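ブラーンポート双腕機

ブラーンポート双腕機(ブラーンポートそうわんき、英: Brarnport two-arm machine)は、共同工房ブラーンポート(Brarnport)で製作された、卓上用の小型双腕ロボットである。設計と組み立ての中心になったのはロケヤ・カルナラトネ(Rokeya Karunaratne)で、工房の利用者数名が機械加工と配線を分担した。工房の中では単に「双腕」と呼ばれることが多い。

目次
1 概要
2 経緯
3 構造
4 電装と配線
5 制御ソフトウェア
6 較正
7 積み木の課題
8 既知の問題
9 派生
10 関連項目

概要

本機は、同じ設計の腕を二本、一つの作業卓に向けて取り付けたものである。家庭または小規模な工房にある工具だけで製作できることを条件として設計された。腕の部品の大部分は熱溶解積層方式の3Dプリンターで出力され、残りは市販のねじ、軸受、サーボモーターである。製作記録によれば、二本の腕に使われたねじ類の総数は253本である。

用途は、軽い物をつかんで別の場所に移す作業の学習と試験である。産業用の機械とは異なり、安全柵は持たない。そのかわり、関節の速度はソフトウェアによって低く制限されている。

経緯

製作は、カルナラトネが自宅の台所で一本の腕を試作したことから始まった。この試作機は「ルカーチ」(Lukáč)という名前で、肩の関節に力が足りず、腕を水平に伸ばした姿勢を長い時間保つことができなかった。また、プリンターの音が家族の睡眠の妨げになったため、作業の場所は工房に移された。

工房に移ってから、肩のサーボモーターは二個を並べる方式に変更された。この変更によって姿勢の保持は改善したが、二個のモーターの中立位置がずれると互いに押し合い、発熱するという別の問題が生じた。対策として、組み立ての前に二個を同時に中立位置へ動かすための小さい治具が作られた。治具の図面は、腕の図面と一緒に配布されている。

二本目の腕は五月に完成した。一本目の腕を左右反転したものではなく、まったく同じ腕である。このため予備の部品は一種類で足りるが、肘の曲がる向きが左右で対称にならず、動作を計画するときに注意が必要である。

構造

腕は、台座、肩、上腕、肘、前腕、手首、グリッパーから成る。台座は作業卓の縁に締め金で固定する。卓に穴を開けない方法が選ばれたのは、工房の卓が共有の備品であり、加工が禁じられているためである。

上腕と前腕は、出力した殻の中にアルミニウムの角管を通した構造である。初期の設計では殻だけで荷重を支えていたが、積層の方向に沿って割れることがあったので、角管が追加された。角管の切断は手鋸で行い、端面はやすりで直角に仕上げる。直角が出ていないと前腕がねじれて付き、後の較正でも完全には補正できない。

グリッパーは平行に開閉する二枚の指を持つ。指は先に向かって細くなる板の形で、内側に薄いゴムを貼ることができる。ゴムの接着には当初、瞬間接着剤が使われたが、硬くなってはがれやすいので、後にゴム系の接着剤に変えられた。手首には小型カメラの取り付け部がある。

電装と配線

サーボモーターは、腕ごとに一本の信号線で数珠つなぎに接続される。電源は腕ごとに独立している。最初は一つの電源を二本の腕で共用していたが、両方の肩が同時に加速したときに電圧が下がり、制御基板が再起動することがあった。電源を分けた後、この現象は記録されていない。

線の取り回しは、製作の中で最も多くやり直された部分である。肘の外側に線を固定すると、腕を深く曲げたときに引っ張られ、コネクターが抜ける。現在の手順では、肘を最も深く曲げた姿勢で線の長さを決め、それから結束バンドを締める。結束バンドは強く締めすぎてはならない。

制御ソフトウェア

制御には、工房の利用者が共同で書いたスケルティクス(Skeltix)という小規模なプログラムが使われている。スケルティクスは各関節の角度を読み取り、目標の角度を送る機能を持つ。動作を手で教えて記録する機能もあり、記録した動作は一つずつ番号の付いたファイルになる。保存された記録は1,279件あり、そのうち29件は線の抜けやねじの緩みなど、機械の故障を含むものとして別に分けられている。故障を含む記録を削除しないことは、カルナラトネの方針である。

通信の誤りが続いた場合、プログラムは腕をその場で停止させ、力を抜かない。初期の版では力を抜く仕様であったため、停止のたびに腕が卓の上に落ちた。試作機の前腕が割れた原因の一つは、この仕様であったと記録されている。

較正

較正は、腕を取り付けるたびに行う。まず各関節を組み立て図に示された姿勢に合わせ、その角度を基準として保存する。次に、卓に置いた紙の十字の印を指先で順に指し、計算上の位置との差を記録する。差が大きい場合は、ソフトウェアで補正する前に、台座の締め金と手首のねじを点検する。

カメラは、工房の照明を普段の使用状態にしてから調整する。露出を自動にすると、白い卓の上では明るさが腕の動きにつれて変わるため、固定の値を使うことが勧められている。

積み木の課題

組み立てと較正が終わった腕は、積み木をかごに入れる課題で確認される。卓の上に色の違う木製の積み木を置き、指定された色の順にかごへ移すものである。積み木は形が単純で、指の平行が狂っているとつかんだときに回るので、組み立ての誤りを見つけやすい。かごの縁には高さがあり、手首を十分に上げない動作は縁に当たる。
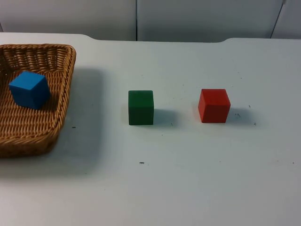
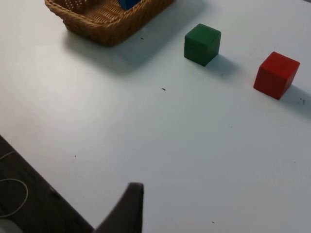

編んだかごと、卓に置かれた緑と赤の積み木(2枚とも)。

確認は、最初に一本の腕だけで行い、次にもう一本の腕で同じ順序を繰り返す。両腕を同時に使うのは、それぞれが単独で課題を終えた後である。同時に使う場合、かごの上の空間に入ることができるのは一度に片方の腕だけで、もう片方は待機の姿勢を取る。この規則は、グリッパーどうしが衝突して指が一枚曲がった後に加えられた。

課題の途中で積み木が卓から落ちた場合は、腕を停止させてから手で拾う。腕が動いている間に手を入れることは、工房の規則で認められていない。

既知の問題

手首のねじは使用とともに緩む。製作記録では、つかむ動作を400回近く行うごとに増し締めをすることになっている。緩み止め剤は、樹脂の部品を傷めるおそれがあるとして使われていない。

肩の二個のモーターは、長時間の使用で温度が上がる。温度が設定値を超えるとスケルティクスが警告を出すが、自動では停止しない。夏期に工房の窓を閉めて使用したとき、警告が続いた例がある。

出力部品の寸法は、プリンターと材料によって変わる。特に肘の軸受の穴は狭くなりやすい。配布されている図面には、穴の大きさを少しずつ変えた試験片が含まれており、本体を出力する前にこれで合わせることができる。きつい穴に軸受を打ち込むと、後から殻にひびが入ることがある。

派生

ブルルター(Brulter)は、本機の腕を一本だけ使い、台座を重い鋼板に載せた派生機である。卓の縁に締め金を付けられない場所で使うために作られた。鋼板の下にはフェルトが貼られている。前腕は本機より短く、届く範囲は狭いが、肩のモーターは一個で足りる。図面の多くは共通であり、グリッパーはそのまま交換できる。

本機の図面とスケルティクスは、工房の利用者以外にも配布されている。改造した図面を配る場合は、変更した部品の名前の末尾に製作者の略号を付けることが求められている。

関連項目

ロボットアーム
サーボモーター
3Dプリンター
共同工房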